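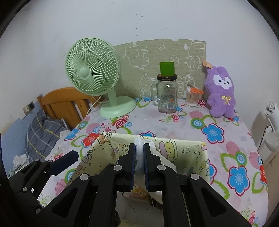 *Boîte en papier imprimé jaune pâle, nappe à fleurs, ventilateur vert menthe.*

# Lilodex – emballages sur table

Fiche tenue par Marcelle Pruvost. Relecture : Rosine Gilbert, qui n'est pas d'accord avec tout.

## Contenu

3 387 photos de petits objets d'emballage : boîtes ouvertes, papiers imprimés, sachets, matières froissées. Prises chez des particuliers, sur leur propre table, avec ce qui traîne autour.

## Étiquettes

Il y en a 14. À mon avis, 4 suffiraient.

- `contenant` : fiable.
- `imprime` : étoiles, personnages en forme de pain ou de dessert. Fiable aussi, tant qu'on ne demande pas le nom du personnage.
- `translucide` : à prendre avec méfiance. Plastique ou papier de soie, on ne tranche pas à l'œil, et les annotateurs tranchaient quand même.
- `decor` : fourre-tout. Nappe, ventilateur et panneau posé contre le mur y finissent ensemble.

## Limites

La notice de départ promettait « la diversité des foyers ». J'en doute : les nappes à fleurs reviennent beaucoup. Une centaine de photos (autour de 100) a été réétiquetée en janvier, et les désaccords restants sont dans `litiges.csv`.

Ne pas s'en servir pour estimer ce que contient un paquet fermé.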